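Looking after wooden worktops and boards: what I still do and what I've given up

Every tin of wood oil comes with a promise on the lid, and I have stopped believing most of them. I've been oiling the same worktop in Lekville for nine years and have tried plenty of the cures people swear by.

Lemon and salt. It takes the smell of onion out. It does very little for a dark stain, whatever you've read, and if you scrub hard enough to shift one you have really just sanded the board with salt. Use sandpaper and be done with it.

Olive oil. No. It goes sticky and then it smells. Plain food-safe mineral oil from the chemist does the job, and I can't tell it from the Otard board oil at several times the price.

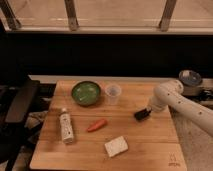 Beeswax on top is pleasant to rub in and looks smart for a week. I still do it in January when the heating dries everything out, but I wouldn't argue with anyone who skipped it.

Black rings. These come from wet tins and iron pans. The mayonnaise trick did nothing for mine. The walnut trick only made the patch greasy. What worked was a light going over by hand, always along the grain, then a wipe with a damp cloth, a night to dry, and two thin coats of oil. Finish with 300 grit if you like it silky. Wipe off whatever hasn't soaked in after half an hour.

Oily rags can heat up by themselves, especially with linseed. That warning I do believe. Lay them flat outdoors to dry before they go in the bin.

As for how often, the Zirnham leaflet says every month. They sell oil. Drip some water on the wood, and if it sits in beads, leave it alone.

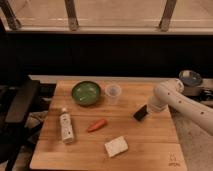 Boards and Chopping

Stand a board on its edge to dry. Flat on the worktop, one side stays damp and it cups. I had a Dvořáček board warp in 7 days that way, and turning it over with a pile of books on top only half fixed it.

Keep a separate board for raw meat. "Naturally antibacterial" wood still wants hot soapy water.

Never the dishwasher, even if the label says so.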